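Cord, string and wire: bins at the bench
Speaker notes, stores session, Sondcombe workshop, Thu 18 February
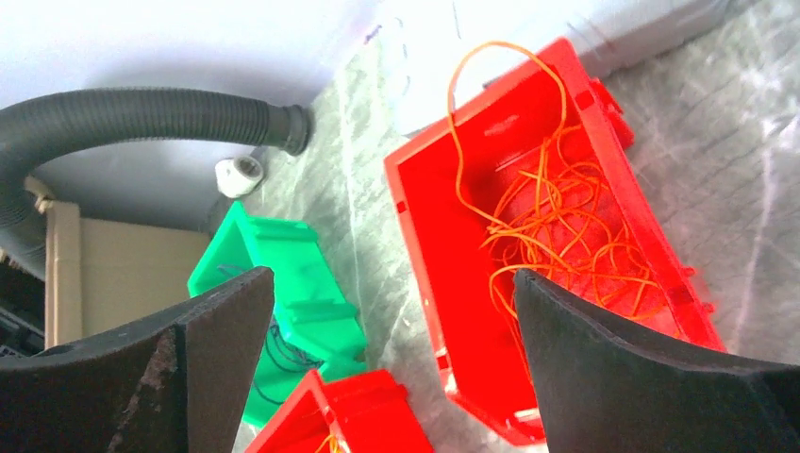 Start with the scope. The talk covers short lengths of flexible stock only: string, twine, light cord and thin wire. Rope on reels and mains cable are under a separate procedure and I won't take questions on them until the end.

Slide 2. Why open bins

Drawers were used at Sondcombe until August. Two faults came up repeatedly. Loops caught behind the drawer runner, and short offcuts went to the back and stayed there. An open bin with a lip at the front does away with the runner. It does not fix tangling. Say this plainly, as the Brarard site bought bins expecting that it would.

Slide 3. Colour and size

Red is for string. Green is for wire. Size is a second code and is read after colour:
Large red – string long enough to re-use.
Small red – short strands, for tying labels and bundling.
Green – wire, any colour of insulation.

The colour of the stock is not part of the code. Orange string goes in red because it is string. Blue wire goes in green because it is wire. Expect a question here. At Cunha they matched bin colour to stock colour and had to re-sort the lot when the supplier changed.

Slide 4. String

String put away loose will form a tangle under its own handling. The usual fault is a loop left standing over the wall of the bin. Whoever reaches in next drags that loop, and the whole mass tightens around it. Check the rim before walking away and drop any loop back inside.

Preferred method is the figure-eight hank:
1. Wind over thumb and little finger, crossing at the palm.
2. Leave a tail the length of your forearm.
3. Wrap the tail around the waist of the hank 5 times.
4. Tuck the end under the last wrap. No knot.

Demonstrate once at normal speed and once slowly. If the string is already tangled, do not pull. Loosen the outside of the mass first, find an end, and work the end out through the loops. Stop after 11 minutes. Past that point the labour costs more than the string, and the piece should be cut into short strands for the small bin.

Slide 5. Wire

Wire keeps a set. A coil wound tighter than its previous curve will spring open, and a figure-eight puts a kink at each crossing. Use a plain round coil, following the curve the wire already has, and close it with one turn of its own end. Thin wire can be coiled over three fingers.

Do not store wire with string. Cut wire ends snag the fibres, and separating the two takes longer than untangling either one. Most of the mixed tangles we audited came from a bin being used as a temporary rest for whatever was in hand.

Slide 6. Results of the audit

Keep this short. We timed 33 retrievals from the string bins before hanking was introduced and repeated the count afterwards. Median time fell by roughly half. The wire bins showed no change worth reporting, probably because the quantities are small. The sample came from one bench on one shift, so I would not quote it outside this group.

The Fledach racking was not included. It tilts the bins forward at a steeper angle and the results would not be comparable. Tilt makes the contents easier to see and also brings them closer to the lip, so overfilling shows up sooner. Fill to two-thirds at most on tilted racking.

Slide 7. Maintenance

Empty each bin monthly and shake out fibre and dust. Wash in warm water with dish soap and dry fully before refilling. Look over the tabs and ribs on the outside of the rim for cracks, as a broken tab will let a stacked bin slide. Replace the bin, do not glue it.

The present labels are good until 2030, when the stock codes are due to be reissued. Until then, no handwritten additions.

Handout is the one-page hank diagram. Copies at the door. Questions on mains cable can be taken now if there is time.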